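Ullura Stitchers open summer embroidery show with a 26-panel village map in thread

Piseck, June 20, 2024

For immediate release

The Ullura Stitchers are delighted to announce their summer show of hand embroidery, which opens this month in the long room at Ralasness Hall, Piseck. At its heart is a brand new group piece, a stitched map of the village made up of 26 linen panels, and it is going on public view for the first time!

Every panel was worked by a different member. Some had been embroidering since school and some picked up a needle last autumn, and all of them were given the same square of cream linen, the same length of tape for the edges and a completely free hand with the stitches. So the churchyard wall is row upon row of French knots, the allotments are in woven wheels and lazy daisies, and the river wanders through five panels in five quite different ideas of what blue ought to be (the joins took a bit of talking over).

"I drew the outline on lining paper on my living room floor and then had to hand it over, which was the hard part," said Chiyo Hoshino, who designed the map. "People brought their squares back with things on them I would never have thought of. There's a heron. There's somebody's washing line with the pegs done in bullion knots. I kept ringing people up to ask how they'd managed it."

The threads are mostly stranded cotton, with wool for the fields and a little silk for the weathervane. More than 300 skeins went into the map, many of them passed on by older members clearing out their workboxes, and a few of the greens can't be matched any longer. Visitors with sharp eyes may spot where the hedge on Mill Lane changes shade halfway along.
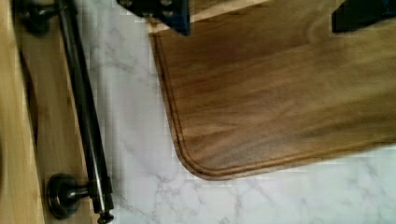
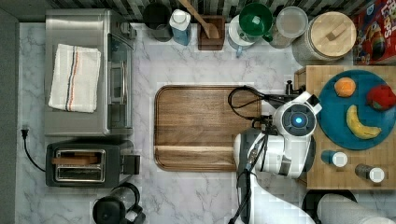 Photos: Ullura Stitchers

Alongside the map there will be members' own work, from samplers and needle cases to a christening gown with whitework at the hem. One wall is given over to sashiko, the Japanese running stitch traditionally used to mend and strengthen cloth. The group has been learning it since the winter under the name of the Miyazaki project, which began with a single borrowed pattern book and has grown into jackets, cushion covers and a very handsome pair of patched gardening trousers.

"I love how forgiving it is," said Chiyo. "You load the needle, you pull it through, and you have a whole line of pattern at once. If your stitches are a bit uneven they still look lively, and on indigo cloth everything looks good anyway."

Two workshops will run during the show. The first is an introduction to sashiko, with cloth, thread and needle provided, and everyone will go home with the start of a small mending patch. The second is for people who already sew a little and would like to try landscape stitching – layering straight stitches, seed stitch and scraps of sheer fabric to suggest distance. Both last for one morning. Bring your reading glasses and, for the landscape class, a photograph of somewhere you're fond of.

There will also be a table of spare fabric, hoops and part-used threads to rummage through, and a length of plain linen set up on a frame near the door where anyone who calls in can add a stitch or two. Children are very welcome to have a go. Blunt needles will be kept to hand for smaller fingers.

Once the show closes, the map will stay in Ralasness Hall, where it is to hang on the stairs, away from direct sunlight. The group is already talking about what comes next, and a set of kneelers and a stitched alphabet both have their supporters.

Entry to the show is free. Workshop places are limited and can be booked at the hall desk, where there is also a sign-up sheet for anyone interested in joining the Stitchers in September. The long room is on the ground floor, with level access from the car park.

Press enquiries: Chiyo Hoshino, Ullura Stitchers, care of Ralasness Hall, Piseck. Pictures of individual panels are available on request, and members are happy to talk about their own squares.

ENDS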